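20th May

Up before the alarm again. I keep telling myself I'm too old to get this excited about a bed-making service, and then I lie there at five in the morning going over duvet corners in my head.

Day two at Damport. Yesterday was mostly boxes, chargers and signing forms, so I don't count it. Today was the first proper morning with the Dronora housekeeping package, and I want to get it all down while it's fresh, because the write-up for the owners is due in July and I know from experience that by then I'll remember only the complaints.

So, the package. You don't buy the machine, you take it by the month, and for that you get the robot, the charging dock, a tablet, and a person on the phone who knows your floor plan. Majali does the same sort of thing with two more arms' worth of promises and a much thicker contract. I had both brochures on the kitchen table for weeks, and I went with Dronora for the trial mainly on account of the teaching mode. You put it into that mode, you guide it through a room, and it keeps what you showed it as a routine you can edit later on the tablet. I'd read that sentence so many times that I had stopped believing it. Then this morning I did it!

We have 16 rooms on the trial list, and I picked the hardest one to begin with. Low platform bed, tufted gray headboard, and all the soft layers the owners love so much: throw, duvet, blanket, pillows on top of everything. Nizar thought I should start with one of the plain rooms at the back. He's probably right, but I wanted to see it struggle. A machine that can pull a flat sheet straight on a flat mattress doesn't tell me much. Fringe tells me a lot. Fringe gets into everything.

The first run was slow, and I mean really slow, I finished a whole coffee. It went for the duvet before I thought it would, took hold of a fold, and then stopped and adjusted its grip (I wrote "thinking??" in my notebook, which is not a technical term). Second run, same order, a little quicker. By the third I had quit hovering by the door and was sitting on the floor in the hallway with the tablet on my knees, changing the grip setting one notch at a time like a kid with a radio dial.

The tablet is good, by the way. Big buttons, plain words. There's a slider for how firmly it holds cloth and another for how far it lifts before it moves sideways, and the second one turned out to matter much more for the duvet. Too low and it drags the blanket along with it. I ended up at 65 and wrote that on tape on the back of the case.

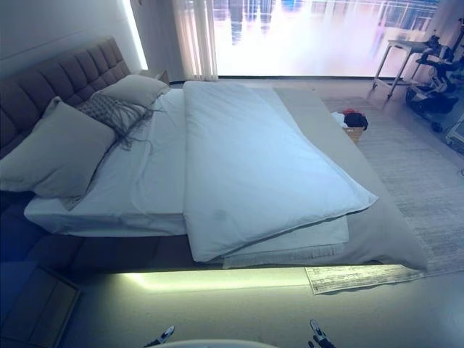 Nizar Boutros wasn't going to let me have a purely happy day. Fine, he said over lunch, but how long does it take compared with one of us, and what happens when the guest has left their things all over the place? He makes a bed in the time it takes me to find the tablet. He also wanted to know who pays if it snags a throw, and whether the monthly price covers that or only the machine itself. I had no answer to the last part and had to call.

The woman on the Dronora line picked up fast and was straight with me. Linens aren't covered, the machine is, and if we want linens covered it's an extra on the contract. I'd rather hear it on day two than on day thirty. I've put it at the top of the list for the owners, with a star.

On speed he's right, and I told him so. For one bed, a person wins and it isn't close. What I'm hoping for is the stretch between checkout and the afternoon, when there are never enough hands and the rooms stack up. If it can strip and straighten while the two of us do bathrooms, then I don't care that it's slow. I care that it gets to the end without me. That's tomorrow's test: one routine, start to finish, door open, me down the hall and not peeking. I will absolutely peek.

Things I didn't like, so that I'm fair. The dock has to sit on hard floor, and the cord is short. The tablet logs you out after 10 minutes, even in the middle of teaching, and you come back to the home page and have to find your room again. And the spoken prompts are much too cheerful for that hour of the day. I found the volume eventually.

Also had an email from the people at Skarkodetti asking if we'd look at their linen cart, the one that's supposed to follow staff along the corridor. Tempting! But one new thing at a time. I wrote back and said maybe after July.

Nizar came by before he left and asked, very casually, if he could try the teaching mode himself in the morning. He wants to show it how he does his pillows. I said yes before he'd finished the sentence. Need to charge the tablet tonight and look for a longer extension cord in the laundry room.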